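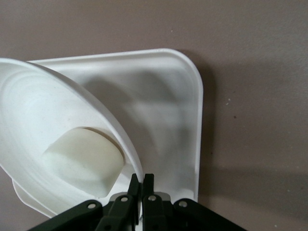 # Open Day FAQ – Testwood Lab

**When can I visit?**
Monday, from 1 p.m. Entry is free. The room holds 71.

**What will the robots do?**
Handle kitchen items: bowls, plates and trays. Two arms share one table, and the fingers are sized for thin rims.

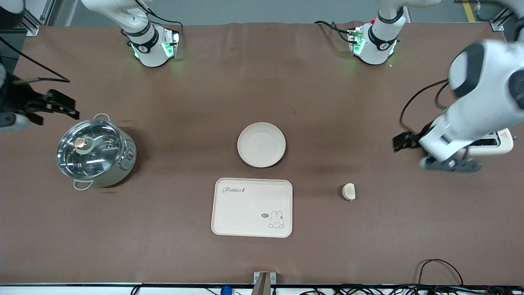 ## Access and safety

**How close can I stand?**
Stay behind the yellow line – staff will direct you. Minimum distance is 1,000 mm.

**Can I film?**
Yes, without flash.

**Is there parking?**
Use the Florness lot, 300 feet east.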